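Courses > Metal Joining I > Handouts > Shielded Metal Arc: Electrode Selection and Storage

2025-08-04
Lesia Panasiuk

1. What the covering does

A stick electrode is a steel core wire with an extruded flux covering. In the arc the covering breaks down into gas and slag. The gas keeps air away from the molten pool. The slag floats to the surface, shapes the bead while it freezes, and slows cooling. Alloying and deoxidizing elements in the covering also pass into the weld metal. Two electrodes with the same core wire can therefore behave very differently.

2. Reading the classification

In the AWS system for carbon steel, the letter E stands for electrode. The first two digits of a four-digit number give minimum tensile strength in thousands of pounds per square inch. The third digit gives position. The last two digits read together identify covering type and current. E6013 is a 60 ksi, all-position electrode with a high-titania potassium covering, usable on AC or on DC of either polarity.

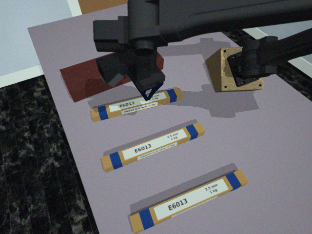 Fig. 1. Electrode boxes; the top label reads E6013.

Students often confuse classification with size. Diameter is stated separately and refers to the core wire, not to the outside of the covering. Choose diameter from plate thickness, joint type and position. Set current within the range given by the manufacturer for that diameter.

3. Rutile and basic coverings compared

Rutile types (E6012, E6013) strike and restrike easily, spatter little and leave a smooth bead. Penetration is shallow to medium. Hydrogen in the deposit is fairly high, so they are a poor choice for thick, restrained or hardenable steel.

Basic types (E7018) give a low-hydrogen deposit with good toughness. They need a short arc and are harder to restart. Their covering picks up moisture from the air, and the low-hydrogen property is lost if storage is careless.

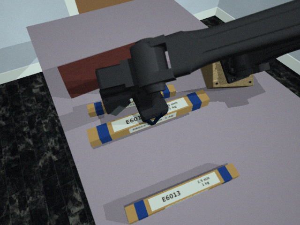
Cellulosic types (E6010, E6011) contain organic material and need some moisture to work properly. Never put them in a rod oven. Rutile electrodes are normally kept dry at room temperature in closed packaging. Basic electrodes, once the sealed container is open, go into a heated holding oven at the temperature on the data sheet.

4. Signs of a damaged covering

Reject any electrode with chipped, cracked or swollen covering, or with rust at the bare end. Bending a rod cracks the covering even where no crack shows.

5. Before the next session

Read the Pondasbridge shop rules, section 2. Yanti Lumbantobing will take the practical: fillet welds in the horizontal position, 20 minutes per booth. Bring a completed electrode selection sheet for both test plates.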